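4.3 Recording paper pick-up episodes on soft surfaces

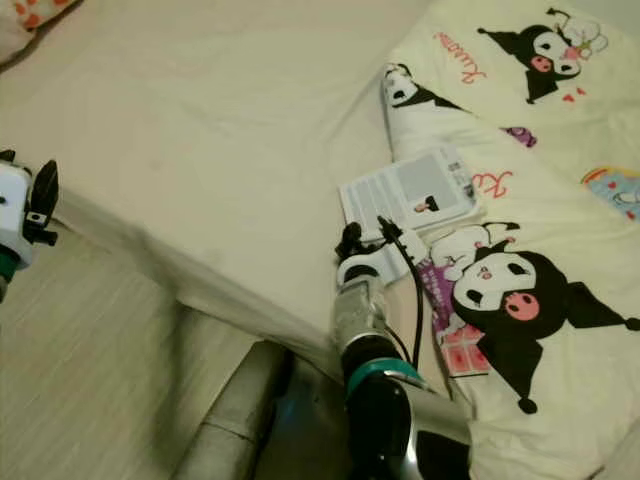

Figure 4-3. Right gripper near the leaflet, head camera view.

This section covers teleoperated episodes in which the robot takes a sheet or leaflet from a bed. Complete the arm check in 4.1 and the head camera check in 4.2 first. Episodes recorded before both checks have passed will be rejected at upload.

Before you start

Park the base beside the bed and lock the wheels. Leave enough room for both arms to swing back to the rest pose without touching the bed frame. Printed bedding is allowed and does not need to be changed between operators. Record which bedding set is in use in the Surface field.

Recording

1. Open Stukix Recorder and select task 368, Paper from bed.

2. Enter your operator name and the room code. Do not use a shared login.

3. Place the leaflet on the bedding within reach of the right arm. Turn it to a new angle for each episode.

4. Look at the head camera preview. The whole leaflet and the tip of the right gripper must be in view. If the leaflet is out of view, tilt the head down. Do not move the base.

5. Press Start and wait for the tone.

6. Bring the right gripper toward the nearest edge or corner of the leaflet, with the jaw open.

7. Press the lower finger lightly into the blanket, slide it under the paper and close the jaw.

8. Lift the leaflet clear of the bedding, hold for two seconds, then press Stop.

9. Mark the episode Success, Partial or Fail. Use Partial if the paper came up together with a fold of fabric.

10. Return both arms to the rest pose before you reset the leaflet.

Note: Keep failed episodes. A miss followed by a second try in the same episode is useful and should be marked Success if the lift is completed.

Note: The left arm stays still in this task but its joints are still recorded. Do not unplug the left controller.

CAUTION: Check the gripper cable before every session. A loop that hangs too low can catch on blankets or on the bed frame when the arm pulls back. If it catches, press the stop button and free it by hand.

CAUTION: Do not push down hard on the mattress. Force error 91 means the wrist limit was passed. Raise the arm, clear the error and discard the episode.

Session targets

A full set for one room is 789 episodes. Change the bedding layout (flat, folded, bunched) at least once per session. Upload at the end of each session to the Dreris folder. Questions about labels go to Bushra Kazmi.

Section last revised Jan 7, 2025.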